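Swapping a Drive in a Blue Carrier

These steps apply to hard drives held in a plastic carrier with a release lever at one end. The carrier stays with the bay, so only the drive gets replaced.

Shut down the volume first if your system doesn't support hot swap. On a Dretel shelf, open the lever fully and slide the carrier straight out. Wait until the platters stop before tilting it.

Lay the carrier flat on a holder or a clean, firm surface. Spread the sides a little and lift the old drive out. Set the new one in with its connector end facing away from the lever, then press until the side pins seat in the screw holes. 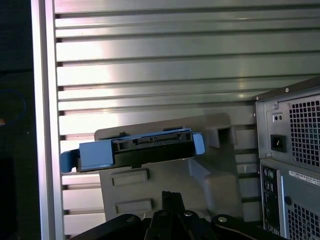

Do I need screws if the carrier already has pins?
Most carriers with pins hold the drive without screws. Add them only if the drive shifts when you push on it with a thumb.

Check the connector end before you put the carrier back. Blow out any dust and look for bent contacts. Keep your fingers off them.

Slide the carrier in with the lever open. Close the lever when it meets the rail. If it won't close, pull the carrier out and start over.

A rebuild on a 2 TB drive takes 300 minutes on our Bradora unit with 200 GB free. Leave the shelf alone until the status light is steady.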